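Desk organizer

A desk organizer (or desk tidy, or desk caddy, depending on who raised you) is a container with two or more compartments, made to hold the small stuff that would otherwise wander all over a work surface. Pens, clips, tape, that one key you can't identify. I've been keeping up this entry for the Notholm household wiki since July, and I'm a bit too fond of the subject, so bear with me!

Types

Most of the ones I've handled fall into a few families. There's the plain pen cup, the flat drawer insert, the tiered letter tray, and my favorite, the molded caddy, where cups and slots and little bays all come out as one piece. The molded kind is usually plastic, and the good ones have rounded corners inside, so you can get a cloth in there. The Brudosel catalog sorts them by number of compartments, but I think depth matters a lot more. A slot that's 80 mm deep will hold scissors upright, and anything shallower tips over the minute you load it.

Materials and color

White and cream plastic are the classics. They go with everything, and they also show every speck of dust, so plan on wiping them down. Wood is prettier but heavier, and wire mesh lets paper clips poke through (ask me how I know).

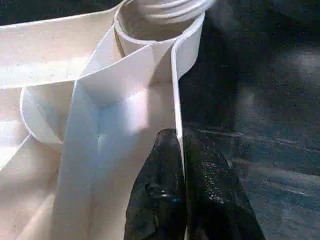
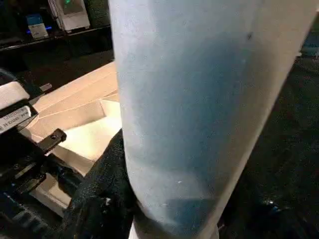 Drinks on the desk

People always ask whether a tumbler or bottle belongs in the organizer. I say no. A big insulated one is wider than nearly any round compartment, and if you do wedge it in there, the whole caddy gets top-heavy. Give it a coaster on the side of your writing hand and leave it be. The Neltmont style of caddy does come with an oversized cup at the back, 129 mm across, and I'll admit it works pretty well, though it eats up half the desk.

Packing and moving

Empty the caddy first, every time. I wrap mine in a dish towel and stand it upright in a cardboard box with the cups stuffed with socks. Some 4 years of moving apartments and I've only cracked one divider, on a Pană model with very thin walls.

Cleaning

Warm water, dish soap, an old toothbrush for the corners. Let it dry upside down overnight before the pencils go back in.

Last edited 11/28/20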